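Talk notes – Caring for Cloths and Towels, Dellwood community evening, Thursday, 24 minutes plus questions

(Wait for the people at the back to find chairs. Water on the left, samples in the blue bag.)

Good evening, everybody, and thank you for coming out to hear a person talk about cleaning cloths. I gave a version of this in September at the Prandine library and I was told afterward that it ran long, so I have cut the part about sponges, which hurt me a little. If you want the sponges, come and find me at the coffee table.

I'd like to start with a question. Who here has a drawer, or a bucket, or a bag on the back of a door, where the cloths live? And who could tell me, without looking, which ones are for the kitchen and which ones have been in the garage? (Let them laugh. Look around. Own up about my own bag.)

I got interested in this when I ran the linen room at the Nakajima guest house, years ago now. We had 100 cloths in use at any one time and no system at all, and every morning somebody was polishing a mirror with something that had been used on the stove. We spent a fortune on new ones before it crossed my mind to look at how we washed and put away the old ones.

So, tonight is mostly about plush cloths, the thick fuzzy kind with loops. They are lovely to use and they are a bit of a nuisance to look after. Loops hold water, and they hold grit, crumbs and hair too. Before you wash one, take it outside and give it a proper shake, holding two corners. Then turn it around and do the other two. I know it looks silly from the street.

(Next slide. Give them a moment with it.) 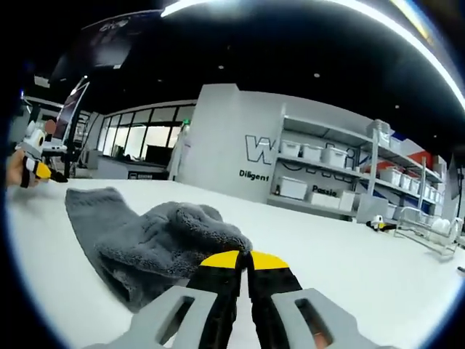 Gray plush cloth, bunched up on the table, one corner drawn out to the right.

I like to talk about corners at this point, so bear with me. When you are faced with a crumpled cloth, the temptation is to grab the middle and flap it about. Go for a corner instead. Find one, pinch it, lift it a little, and then run your other hand along the edge until you come to the next one. Now you have a whole side, and the rest will more or less hang straight by itself. Have a look at those thick folds in the middle, too. If a damp cloth is left bunched like that overnight, the inside of the folds is the last place to dry, and that is where the musty smell begins.

(Hand out the sample cloths here. One between two people. Ask them to crumple theirs and find a corner with their eyes shut – this went down very well last time.)

Washing, then. Warm water, a small amount of plain detergent, and please, no fabric softener. It coats the loops and then the cloth just pushes the water around the counter. Wash the plush ones away from cotton towels, or you will be picking lint out of them all weekend. If they have gone stiff, soak them for 30 minutes in warm water with a splash of white vinegar and rinse them well afterward.

Drying. Hang them by one edge, spread out, with a bit of air between them. A tumble dryer on low is fine if you are in a hurry.

Folding. (Demonstrate on the table, slowly.) Lay it flat and smooth it from the center out with the side of your hand. In half, in half again, then into thirds if your drawer is narrow. The thick ones spring back, so press down and count to three. At the Nendau house we stood them up on their folded edges like files in a cabinet, and that saved so much rummaging.

(If time is short, skip the color coding and go straight to the handout.)

Color coding: one color for kitchen, one for bathroom, one for floors and anything worse. Write it on a card inside the cupboard door.

Handouts are by the exit, and there is a spare pile under the table. Questions now, please, and would you pass the sample cloths back to the front, folded if you can manage it!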